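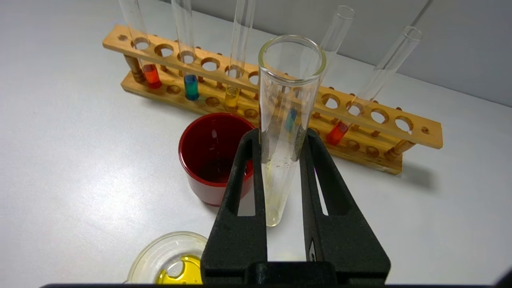
Krystyna Jakubowski has strong views on test tube racks, and she would like it known that she did not have them 16 years ago, when she was a normal person.

"I used to think a rack was a rack," she says. "Then I taught color mixing to nine-year-olds for a while, and now I pick them up in shops and turn them over to look at the feet."

We met on April 11, 2024, at Renville, the drop-in science room where she runs the table known to regulars as the Juice Bar. Nothing at the Juice Bar may be drunk. There is a sign about this. There used to be a smaller sign.

The setup is plain enough. Clear glass tubes, a wooden rack, food coloring, water, and a white table, which Jakubowski insisted on and which she now wipes more often than she sleeps.

"You need white behind the color. On the old brown table everything looked like soup. Teodor said soup was fine. Teodor doesn't have to explain to a child why her purple is brown."

Teodor Kwiatkowski, who shares the room and pays for half of the food coloring, was within earshot and offered no defense.

She starts people off with a little liquid at the bottom of each tube, never a full one. I asked if that was thrift.

"Partly. A bottle of the blue goes nowhere. But mostly a full tube gives you no room to change your mind. If you've got an inch of yellow and you add a drop and hate it, fine, add another drop. If it's full to the top, your only option is the floor."

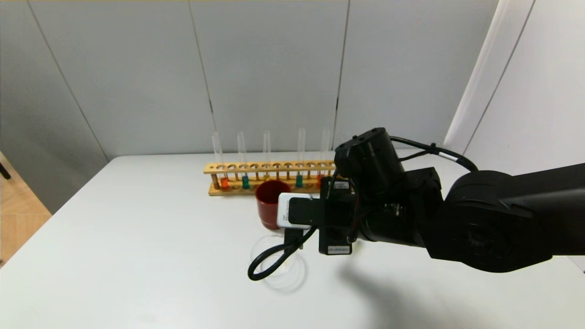 The rack is wood because she can't stand the wire kind, which she compares to keeping your glassware in a shopping cart. Wood is quiet, she says. It also stains, and she has given up pretending otherwise.

"Irena Sowa gave me a plastic one from Clinen, very kind of her, holds far more. It's in the cupboard. Please don't print that."

I asked how the tubes should be arranged. By color? In the order of the rainbow? She looked at me the way one looks at a man who alphabetizes his socks.

"Put them where there's a hole. Leave gaps. Small hands need gaps – and so do big hands, I've watched the parents."

The parents, it emerges, are the real problem. Children mix two colors, look at the result and go get a cookie. Adults want to know the ratio. One father stayed for 2 hours and left with notes.

"He was trying to match his car," she says. "He got close, too."
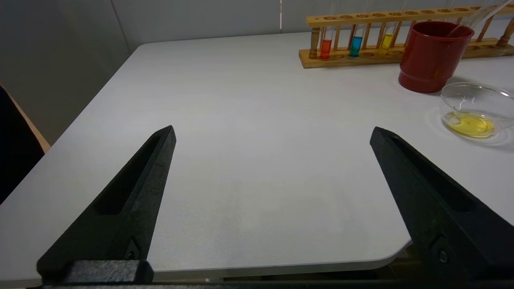
Keeping the table clear is the other half of the job, and the half she talks about with real feeling. Coats land on it. So do lunch boxes, and once a cello. Her rule is that if you aren't mixing with it, it lives somewhere else, and the rule covers Teodor's coffee.

Would she ever go back to teaching in an ordinary classroom?

"With carpet?" she says, and gets up to find a cloth.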